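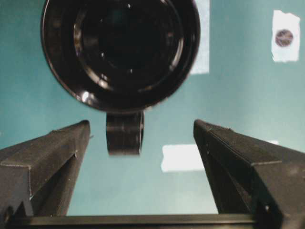 One of our members asked last month why we look for a person with patience before a person with experience, and said that in her opinion a bench worker should come already trained. We discussed it and we think both can be welcome. So this call is open to beginners also.

Estance is a small workshop in Cornstead. We take apart, clean and sort used household and office equipment, and we prepare the good parts for repair. We are looking for 6 people to join our parts bench from September.

What you will do

You will work at a table with small parts, many of them black plastic or metal, with rings, rims, tabs and screws. You will wipe the dust out of the grooves, check the edges for cracks, and write a short label for each part. After this the parts go in trays to our second room at Gremside, where the repair group continues with them. It is quiet work and sometimes it is slow — please consider this before you apply.

In the first two weeks you work next to a person who knows the bench well. Later you may choose between cleaning, sorting and the label desk. We try not to move people every day from one place to another, as it makes them tired.

What we ask from you

You can see small details, with glasses or without.
You can sit or stand at a table for a morning.
You can read and write simple English. My own English was learned late, so please do not be afraid of mistakes in your letter.
You are at least 18 years old.

Experience with tools is useful. If you have never held a small screwdriver, we will show you which one fits which screw.

Hours and pay

The work is 14 hours per week, always in the morning, starting at 8:30. The contract is for six months and it can be made longer if both sides agree. We pay each hour, also the training hours, and the rate is written in the letter which we send before the interview. Gloves, aprons and coffee are provided. Bus 57 stops in front of the Stubbs building, and our door is on the left side of the yard.

How to apply

Please send us one page about yourself, or bring it to the front desk before noon. Tell us which mornings are possible for you and if you have an allergy to dust or cleaning liquid. A photo is not necessary. We answer every letter, also when the answer is no, and we invite people for a short trial at the bench during August. The trial takes one hour and it is paid.

Estance, Parts Bench, 87 Stubbs Yard, Cornstead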